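Our January visit to the Vonum workshop in Bramcombe

What a fun afternoon! Eighteen of us made the trip out to Bramcombe for the Vonum open day, and I think every one of us came home talking about robot arms. Elaine Vieira met us at the door with coffee and then took us straight in to see the machines at work — no slides, no long welcome speech, which suited me just fine.

The theme this year was handling everyday things, the kind you drop, lose or sit on. Phones got the most attention by far. A robot that can hold a phone between two fingers has to squeeze enough to keep it up and still go easy on it, and it's a real thrill to stand that close and watch.

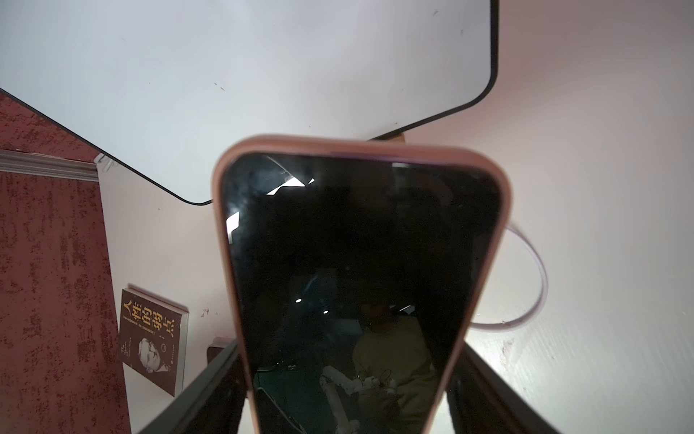

Can you go if you missed this one? Vonum is opening the doors again in the spring, with room for 30 people, and Brayan Grajales is keeping our list of names.

After the demonstrations Ademir Tavares let us try guiding an arm ourselves. It's so much harder than it looks! I needed six tries to pick up a sponge, and Lenka Ondrejka got it on her first (she'd like that in print). The questions ran on until well past 4, and we very nearly missed the bus home.

— Ruxandra Vlad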